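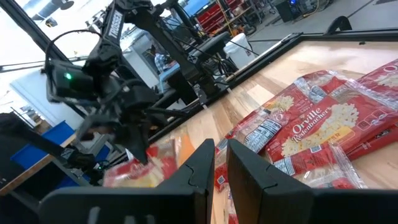
Annunziata Mancuso objected to the first draft of the collection protocol on the ground that it rewarded speed. Operators paid attention to the clock, she argued, and a policy trained on their episodes would learn to snatch at whatever packet was closest, with no regard for how it would land in the bin. Lino Pace replied that slow episodes carry their own fault: long pauses in which the arms do nothing and the recorded action tells the learner nothing. The protocol described in this section is the compromise between the two positions.

3.2 Collection of demonstrations

All demonstrations were gathered by teleoperation on a two-arm tabletop station. The task is the transfer of flexible snack packages from the tabletop into an open bin. We chose popcorn in clear outer wrap for most of the set. The wrap is glossy, it wrinkles, and its appearance changes with small changes in viewing angle. The printed faces are close to uniform in color, so that overlapping packages are hard to separate on color alone. Both properties are common in the packing lines that the Deltar project is meant to serve, and both are poorly covered by the Pellegrini set used for pretraining.

An episode begins when the operator takes control of the arms and ends when the operator releases them. The start layout was set by hand. Layouts were not measured or repeated. Each layout had to include at least one overlap between packages, and packages could be placed with either side up. Operators were told to choose the arm with the shorter reach and to switch arms only between grasps. Handing a package from one gripper to the other was allowed but was not asked for.

The target was 1,000 accepted episodes. Of the episodes recorded, 124 were rejected in review. Most rejections had one of two causes: a dropped camera stream, or a grasp on the crimped end of the wrap that the operator released and tried again more than twice. We kept single retries. Removing them would leave the learner with no example of recovery, a point on which both reviewers agreed.

Observations were recorded from cameras at the wrists and from fixed cameras at the station. The fixed views differ a good deal in what they offer. A view from above gives package position and face orientation but says little about how high the contents of a container have risen. A view from the side gives the fill height, at the cost of almost all detail on the individual package, particularly when the container wall is cloudy.
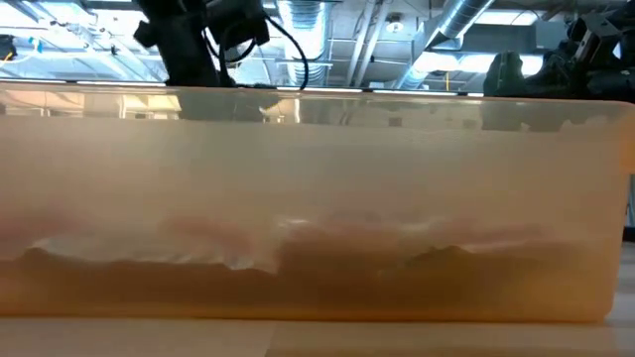 Figure 1. Side view of a translucent bin on the work surface. Contents are blurred by the wall; parts of the robot equipment are visible above the rim.

We did not try to correct for the wall, for reflections near the rim, or for ceiling lights in the background. An early test with a crop around the bin removed the ceiling but also removed the gripper during approach, and the crop was dropped. Images were stored uncropped and resized at training time.

Labels were added after collection with the Likero tool. Each episode received a short text instruction and a set of time marks for approach, grasp, lift and release. Two people marked every ninth episode independently - the remaining episodes were marked once. Disagreement was largest for the lift mark. A wrapped package often bends before it leaves the table, and the two annotators did not treat the bend in the same way. We later fixed the lift mark at the first image in which no part of the package touches the wood.

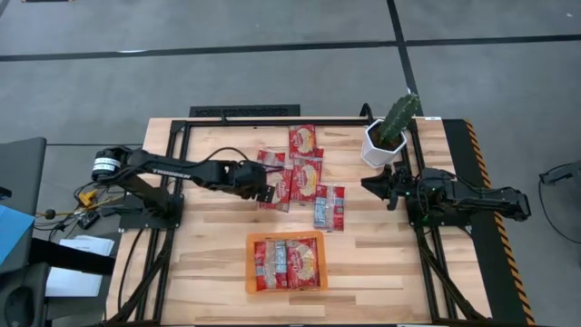 The same rule was applied to packages already inside a bin, with the bin floor taking the place of the tabletop. A package resting on another package was marked as lifted once it had cleared the one beneath it. This is harder to judge from a wrist camera, where the fingers hide the contact, and annotators were told to use a fixed view whenever the two disagreed.

Operator identity was stored with each episode but withheld from the learner. We used it only to balance the splits, so that no operator appears solely in the test portion. Review decisions, time marks and rejected episodes are kept with the accepted set in the Prolness archive format. Training on the accepted episodes is described in Section 3.3, together with a comparison in which the single retries are left out.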